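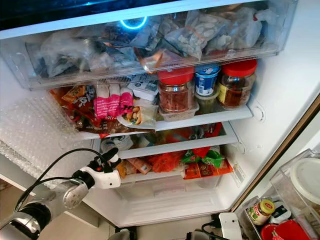 kurkden-fridge, data card

Status: usable, still being cleaned. Read the known problems before you train on it.

What it is
Teleoperated episodes of one arm working in stocked home fridges. Head camera view plus joint states and gripper position. 200 episodes in the main split, 53 held out. Collected at the Bristoston site, some in October, rest after.

Tasks
Reach to a named shelf. Pick a jar, bag or cup. Put it back on the same shelf or move it one down. Door is already open at the start of every episode, no door opening in this set (see Pistow for that).

Layout
Episodes folder, one subfolder each. Video, states file, short text instruction. Instructions typed by the operator right after the run so wording varies, typos left in. Please dont normalize them, we want the mess.

Stocking
Fridges stay full on purpose. Soft bags, jars, small packages crowding each other. Reshuffled between blocks by whoever is not driving.

Known problems
- 13 episodes have a gripper signal that lags the video. Listed in lag.txt, not fixed.
- Glare on clear drawers and glass shelves. Left in.
- Back of the middle shelf is hard to read from the head view. Labels there are best guess.
- Failed grasps are kept and flagged fail=1. Early ones may be missing the flag, Chibuzor is going thru them.

Loading
Use the Ajayi loader, not the old script. Old one drops the last 100 states of long episodes and doesnt warn you.

Contact
Ngozi Babalola for access and splits. Chibuzor Effiong for labels.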